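# branora-swatches

Notes and readings for the Branora fabric wear list. Last touched November 20, 2018.

This is a plain CSV with a sceptical README on top. If you came for proof that one cloth "lasts a lifetime", the file won't give it to you, and I'd be wary of any file that does.

## What's in it

- `swatches.csv` – 100 rows, one per swatch
- `rubs.csv` – rub counts and a wear grade for each swatch
- `labels.txt` – the wording from the seller's ticket, typed as printed

Most of the swatches came from Biltudwood's remnant bin. The rest were bought from Clodico by post. Neither shop would say which mill the cloth came from, so the `mill` column is blank all the way down. I left it in as a reminder.

## How the grades were given

Each swatch was rubbed by hand against a dry cotton pad, then graded from 1 (bald) to 5 (no change). Two people graded every piece without seeing each other's marks. They disagreed on 12 swatches, nearly all of them felts and brushed wools, and both marks are kept. Please don't average them. A 2 and a 4 do not make a 3 – they mean the scale is poor for fuzzy cloth.
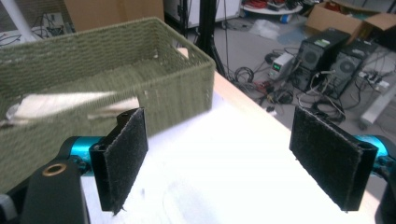 Felt is the weak spot of the whole list. It has no weave to count, it sheds from the first rub, and sellers use the word for almost anything matted. Before trusting a felt row, read its line in `labels.txt` and ask whether "wool mix" tells you anything at all.

## Columns people get wrong

`weight` is the seller's figure. I weighed a few in March and they came out lighter than claimed, so treat it as advertising.

`colourfast` means the cotton pad stayed clean. It says nothing about washing or sunlight.

`grade_b` is empty where the second grader matched the first. Empty does not mean missing.

## Not fixed yet

- 2 swatches share the same ID
- "Herringbone" is spelt three ways
- no upholstery leather, despite the old title of this list

## Use

Copy it, correct it, argue with it. If you quote a grade in a shop listing, quote both graders.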